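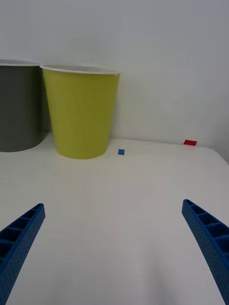
How to sow broad beans in paper cups

Sowing in October gives you beans from late May, a few weeks ahead of a spring sowing. Mice take a lot of seed sown straight into the ground at this time of year, so I start mine in cups and plant them out when they are a hand high.

You will need

Broad bean seed, an overwintering variety
Paper cups, the ordinary drinks size
Peat-free compost
A tray with sides
A pencil and a waterproof pen

Preparing the cups

Push the pencil through the base of each cup to make 4 holes. Work from the inside outwards, so the torn edges don't close up again when the compost goes in. Waxed or lined cups last longest. Unlined ones go soft in the second week and are hard to lift.

Write the variety on the side near the top. Ink lower down tends to run when the tray is watered.

Sowing

Fill the cups to a finger's width below the rim and tap them on the bench to settle the compost. Don't press it down. Put one bean in each, on its edge with the dark scar facing downwards, and push it in to the second knuckle. Cover and water.

Stand the cups in the tray. A packet from Pollent does my two rows with a few left over, and I sow the extras as well to fill gaps in spring.

Where to keep them

A cold greenhouse, porch or unheated windowsill is fine. They don't need warmth to germinate and they grow thin and floppy if they get it. Expect shoots in 2 to 3 weeks, longer if the nights are cold.

Water from below. Pour 600 ml into the tray, leave it for half an hour, then tip away what is left. Once a week is enough before the shoots show. I do mine on a Wednesday evening when I put the bins out.

Planting out

Put the tray outside during the day for a week first. Dig a hole a little deeper than the cup, tear the cup away and set the plant in with the compost just covered. Heledd Beddoe, who has the plot next to mine, leaves the cups on and slits the sides. Hers grow well enough, but I was still digging up bits of paper the year I tried it.

Space the plants 20 cm apart and firm them in with your heel. On a windy site, put in canes and string straight away.

Problems

Seed rots: the compost is too wet. Check the holes haven't blocked.
Leaves notched at the edges: pea and bean weevil. Established plants grow through it.
Black tips after frost: leave them. New shoots usually come from the base.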